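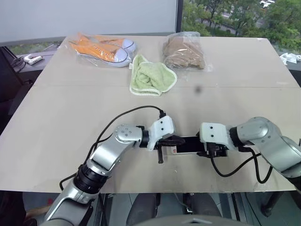

Orange canvas sneakers in a clear plastic bag.

Return postage and the 2 percent problem

July 2026
Posted by Kamil Sýkora
Print | E-mail this post

I have been keeping a ledger of everything I order online and everything I send back. The ledger now covers 359 orders. What follows concerns shoes, which account for most of the returns.

The basic difficulty is that shoe sizes are not a measurement. A European size is nominally the length of the last in units of two thirds of a centimeter. The last is the form the shoe is built on, and its length includes an allowance in front of the toes. The allowance is up to the maker. Two makers can use the same last length, subtract different allowances, and print the same number on the box. A US size adds a second problem, as the zero point of the scale differs between men's and women's shoes and the offset between the two is not applied the same way by every company.

Mondopoint avoids most of this. It states the length of the foot in millimeters, and optionally the width. Ski boots use it. Street shoes mostly do not, although the number is often printed on the tongue label in small type, sometimes as "cm" or "JP". I now read that number first and ignore the others.

Measuring the foot is simple but easy to do badly. My procedure:

Stand on a sheet of paper with the heel against a wall. Put full weight on the foot. Mark the longest toe, which may not be the big toe. Measure from the edge of the paper to the mark with a steel rule. Repeat for the other foot and use the larger value. Do it in the evening.

My left foot is longer than my right by 2 mm. For years I measured only the right one, and several pairs in the ledger went back for that reason.

Branar publishes foot length for every size and I have not returned anything of theirs. Skollport publishes a table, but it gives the insole length and labels it foot length. I wrote to them. The reply said the table was "for guidance." Stetilus has no table, only a slider that asks what other brands you wear. I entered the same data on two occasions and received two different sizes, a half size apart.

Width is worse. Only Huttunen states it, as girth at the ball of the foot, and you need a tape to compare. Seija Lehtinen wrote in after my last post to point out that girth should be taken with weight on the foot as well. She is correct and I have fixed the old entry.

On packaging: a pair shipped in a bag takes less room than a boxed one, but several sellers want the original box back with a return – check the terms before flattening anything. Tags stay on until the shoes have been worn indoors on carpet for an evening.

The spreadsheet template is unchanged except for a new column for the millimeter value. If you already use the old one, insert the column after "stated size" or the return formula will point at the wrong cell.

Next post will be on gloves, which are still sold in French inches.

579 views
Share (2)
Print | E-mail this post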